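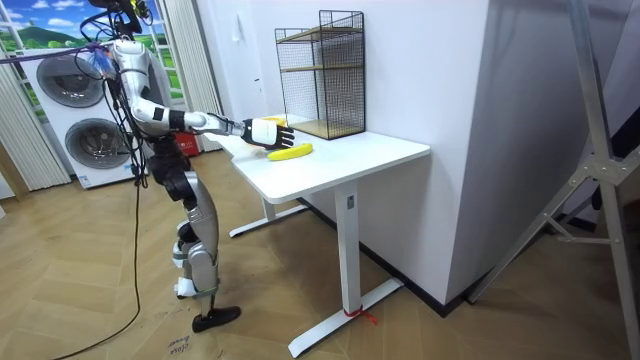
Clolton Public Library
Board of Trustees – Minutes of the September Regular Meeting

The meeting was called to order at 6:30 p.m. by the President, Beverley Hulme. A quorum was present.

1. Approval of minutes
The minutes of the previous meeting were approved with one correction: under item 5, "Seidel Street entrance" should read "Seidel Street book drop."

2. Director's report
Helmut Sauerland reported that 1,927 items were checked out through the summer reading program, and that 179 children completed their reading logs. Attendance at the evening story hour was lower than last year. The Director attributed this in part to the closing of the Jukau Avenue bridge and proposed moving the story hour to 5:30 p.m. until the bridge reopens. The Board had no objection.

The large-print collection has been moved to the ground floor. Several patrons have asked that the mysteries be shelved separately, and staff will try this through the winter.

3. Overdue fines
The Board resumed its discussion of fines on children's materials. The Director recommended that fines be dropped for cardholders under the age of 14 and that replacement charges for lost books remain in place. Members asked whether DVDs would be included. The Director stated that they would not.
Motion to adopt the recommendation, effective with the new fiscal year. Seconded and carried, with one member opposed.

4. Roof and gutters
Two bids were received for repair of the north gutter. The bid from Drostadier was the lower of the two but did not include removal of the old downspouts. Action was postponed until a revised bid is in hand. In the meantime, the local history shelves along the north wall will stay covered – staff will bring requested volumes to the front desk.

5. Meeting room policy
The draft policy limits bookings to 24 per group in a calendar year. Ms. Hulme asked that the cleaning deposit be set at $25 and that it be returned by mail within ten business days. The draft was approved as amended.

6. Public comment
A resident of Seidel Street asked that the book drop be emptied on holidays. The Director will review the staff schedule and report back.

7. Adjournment
There being no further business, the meeting was adjourned at 7:50 p.m.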